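The Case for the Public Steam Room

I grew up without a public bath of any kind within driving distance, and I would like to make up for it by talking your ear off about one. The one I mean is in Rullcombe, two blocks off the main street, in a low brick building that used to be a creamery. It's called Fumus, which sounds like a nightclub and looks like a post office. It costs less than a movie. I have been going every Friday since February, and I think every town with more than a stoplight ought to have one.

I know how that sounds. A person takes up a hobby in winter and by summer they want it written into the city charter. But hear me out, because I think we gave up on public bathing in this country for reasons that no longer make any sense, and what we gave up was wonderful.

A lot of American cities used to build bathhouses the way they built libraries. They went up in neighborhoods where apartments had no tubs, and the argument for them was plain hygiene. Then the tubs came, the argument ran out, and the buildings were closed or turned into gyms, theaters, storage. It was perfectly logical. If a bathhouse exists to get people clean, and people can get clean at home, you don't need a bathhouse. By that reasoning we should have closed the parks when people got backyards.

Other countries got bathtubs too and kept their baths anyway. The Finns have saunas everywhere, in apartment basements and next to lakes. Japan has neighborhood baths, fewer than there used to be but still a good number, where you scrub first and soak after. Turkey has its hammams, Hungary has those enormous yellow palaces full of warm mineral water and men playing chess in it. Chess! In the water! I have wanted to do this since I first saw a photograph of it, and I don't even play chess.

What all these places understood is that getting clean was only ever part of it. The rest is sitting in heat with other people and having no plans.

Let me describe a Friday. I get there at 5:30, straight from work, usually cranky. You pay at a window, you get a towel and a key on a rubber band, and you go through a swinging door into a tiled hallway that smells like wet cedar and a little like soup. (I have never figured out the soup.) You shower. There's a sign telling you to shower, and a second sign under it telling you that they mean it. Then you open a heavy door and walk into the steam, and for a moment you can't see your own knees.

The first two minutes are always bad. Every single time I think I've made a mistake, that I'm too hot and too tired, and that I could be at home eating crackers over the sink. Then something in my shoulders lets go. The benches run along three walls in steps, and the higher you sit, the hotter it gets, so people sort themselves by temperament. The bottom row is for beginners and for anybody who wants to chat. The top row is for the serious, who sit with their elbows on their knees and breathe like cattle. I'm a middle-row person and I expect to stay one.

After that comes the cold. Fumus has a plunge pool the size of a parking space, and I'd love to tell you I stride into it. I go down the ladder one rung at a time making a noise like a kettle. But the minute afterward, when you're standing on the tile with your skin buzzing and your head completely empty, is the best minute of my week. I've tried to get it from running and from coffee and from a meditation app that kept congratulating me. Nothing comes close.
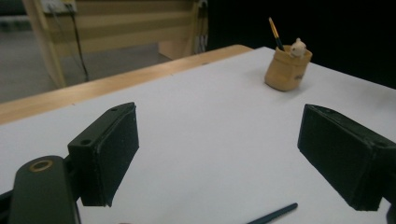

And then you sit around, and I think this is where the real argument for public baths lives. There's a resting room with slatted chairs and a jug of water with lemon in it, and people sit there in their towels for as long as they like. Some of them talk. I have heard a long and very well-informed discussion about whether to replace a furnace before or after it dies. I've learned how to keep deer off tomatoes, and heard both sides of a property line dispute on the same evening, from people on opposite sides of the room who had both decided to be polite about it.

Think about how few places like that you have left. At a restaurant you're with the people you came with. At the gym everybody has headphones in, me included. At church you're with people who at least roughly agree with you, and at a bar you're expected to drink. Even the coffee shop, which was supposed to save us, has become a place where we all go to be alone with a screen near each other. In a steam room you can't bring the phone. It would die, and also the second sign says not to. So you look at the wall, or you look at the steam, or eventually you say something to the stranger beside you.

It helps a lot that everyone is in a towel. You can't tell what anybody does for a living. You can't tell what they drove there in or who they voted for. You see scars and bad tattoos and good tattoos, bodies that have had children, bodies that are 80 percent freckle. I'm not someone who was ever easy about my own body in public, and I'd always assumed a place like this would make that worse. It did the opposite, and fast. When the only undressed bodies you see are on billboards, you get a very strange idea of what people look like. A few weeks of ordinary ones straightened me out better than any amount of encouraging advice had.

Now for the objections, which I hear regularly, because I bring this up at dinner.

The first one is that it's gross. I understand the worry, but people who say this have generally been in a hotel hot tub without a second thought. A well-run bath is hosed down constantly. You've showered before you go in and you shower again on the way out. I've been in far worse places to eat.

The second is that it's a luxury. It certainly can be. There's a spa in Trurnmont where you can have much the same experience with a robe and a cucumber slice, and it costs as much as a pair of good boots. I went once as a birthday present and it was lovely and perfectly silent, and I drove home feeling like I'd visited a very clean bank. I have nothing against it. But a private spa is to a public bath what a wine cellar is to a water fountain. The point of the public kind is that you can go on an ordinary day, without an occasion, and that the person next to you could too.

The third objection is money, and it's the serious one. Heat costs something. So does water, so does insurance, so does paying someone to mop. I don't think a small town can wave that away. But we're used to paying for things that don't turn a profit when we've decided they make a place worth living in. We light ballfields at night. We keep swimming pools open for ten weeks a year and then let them sit under a tarp for the other forty-two. A steam room is small. It's one hot room, one cold tub, and some chairs, and it's at its best in exactly the months when the pool is closed and everyone's gone a little gray and strange. If your town already has a pool building with showers and lockers, you're halfway there.

There's a health case too, and I'm going to go easy on it. People who love heat tend to promise you everything, from better sleep to eternal life. I sleep better on Fridays. My bad knee likes it. If you're pregnant or have heart trouble you should talk to a doctor first, and everyone should drink more water than they think they need. That's as far as I'll go, because I don't think we need a medical excuse to do something pleasant. It's a very American habit, wanting our pleasures to come with a prescription. We did it with red wine and we did it with dark chocolate, and both of them were already good.

What I'd like instead is for more people to try it and then be a nuisance about it, as I'm being now. If there's an old Russian or Korean or Finnish bath in a city near you, go. Plenty of them have been quietly running for decades, kept up by people who never got the news that public bathing was over. Go in winter if you can, go on a weeknight, and stay longer than you planned. Bring flip-flops and a dollar for the locker. Don't start on the top row. Eat something small before and something enormous after.

Then, the next time your town sends out one of those surveys asking what you'd like to see in the new recreation building, skip past the climbing wall and the third set of pickleball courts, find the blank line at the bottom marked "other," and write "steam room" on it. I've filled in mine. I used capitals, and I ran a little way into the margin about the chess.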